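Flollon colour names

Flollon is a small dataset of the words people use for colours of cloth at home. It was collected in June by Aoi Ogura and Mercy Okoth. We wanted to know which names come first to the mind when a person has to describe a towel, a curtain or a shirt to another person on the telephone.

Contents

The dataset has 284 entries in one file, names.csv. Each entry has the name as it was written, the language of the writer, and a group. There are 21 groups. The spelling of the writers was kept, so "turquoise" is found in six different forms.

The border between green and blue

Most of the disagreement is in this part. The words teal, mint, sea green and petrol are often given to the same cloth, and one writer may use two of them on the same page. We did not correct this. If you need only one label, please use the column group and not the column name.

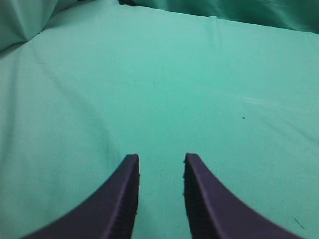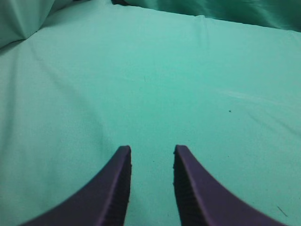
Teal cloth in both pictures.

How to load

The file is UTF-8 with commas between the fields. The first line has the column names. Empty fields mean that the writer gave no answer, and they should not be read as zero.

Known problems

Names for brown and beige are few. Group 28 does not exist, but older copies of the file mention it by mistake; please change it to group 6. Names in Plirka, our first test list, were written by one person only and are not included.

Licence

Free to use for teaching and study. Please mention both authors.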